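Forum Apprentissage et manipulation > Collecte de données
Sujet : Combien de démos pour un empilage, sérieusement ?

pelote_76
Je reprends la discussion de mars. Chez Nastero on nous vend un pack « 13 tâches, prêt à entraîner » et le commercial jure que la politique généralise. J'ai relu leur doc deux fois : pas un mot sur la variation des positions de départ. Quelqu'un a essayé ?

Brumaire
Essayé, oui. Ça marche très bien tant que les cubes sont là où ils étaient dans les démos. Décale le ruban de la largeur d'un cube et le bras va poser à l'ancien endroit. J'appelle ça une cassette, pas un apprentissage.

ldv
Tu exagères. Avec Dikmont on a refait la collecte en changeant la disposition toutes les 8 prises, et le décalage ne posait plus de problème. Ce sont les données qui sont pauvres, la méthode n'y est pour rien.

Brumaire
Et vous avez testé avec un autre opérateur ? Un autre éclairage ? Sinon je reste sur ma cassette.

ldv
Deux opérateurs. L'éclairage non, je te l'accorde.

xkong
Xiuying Kong, je fais de la téléopération bimanuelle. Ce qui me gêne dans ces packs, c'est le tri. On garde les prises propres et on jette celles où le cube glisse ou se pose de travers. Le modèle ne voit donc jamais comment on rattrape une pose ratée — et on s'étonne ensuite qu'il reste planté devant une pile bancale. Sur notre tâche à trois cubes, je laisse le jaune tourné par rapport au rouge et je continue avec le vert.

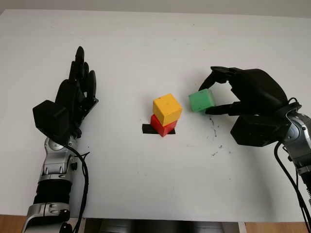 Faut-il garder les démonstrations ratées dans le jeu d'entraînement ?
Gardez celles où l'opérateur se rattrape, avec une étiquette à part, et sortez celles qui finissent par un abandon. En imitation pure, un abandon s'apprend aussi bien qu'une réussite.

pelote_76
Et l'étiquetage, tu le fais à la main ?

xkong
À la main, oui. L'outil de Beteck prétend détecter les rattrapages tout seul, il m'a classé 7 hésitations en échecs le premier matin. Je l'ai désinstallé.

Brumaire
Bon, là-dessus on est d'accord. Je demande quand même à voir un taux de réussite sur des dispositions jamais enregistrées. Tant que Nastero ne le publie pas, je ne paie pas.

ldv
Demande-leur le protocole d'évaluation avant le prix. Moi j'attends encore leur réponse.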